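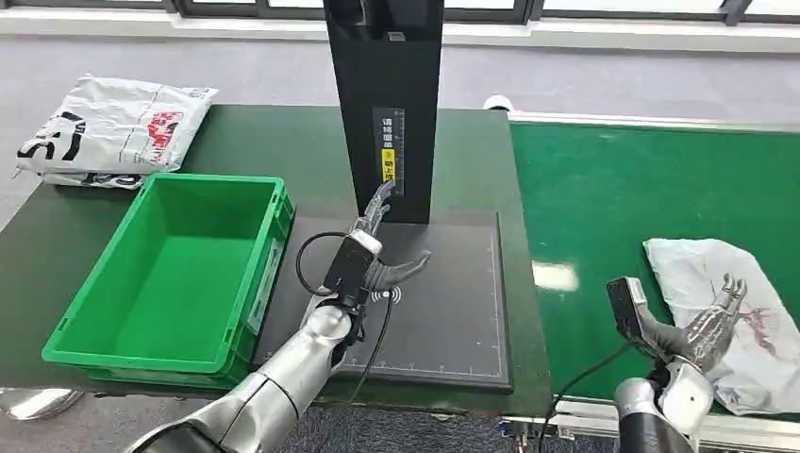

Green worktable and conveyor belt

Print | E-mail

Packaging film update - May

The Gilbert site has moved its mailer bags from 65 micron film to 55 micron. Dandex supplies the new roll stock, and seal temperature on the Eltach line drops by 5 degrees to suit. Iseck tested 778 bags for seam strength; almost all held at rated load.
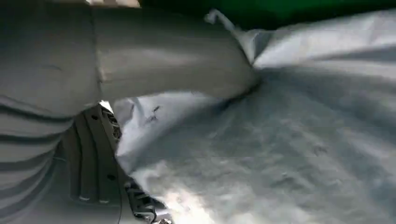
White fabric, close view

Old stock stays in use until the racks are clear. Do not mix gauges in one run - the sealer has to be reset between them.

Print | E-mail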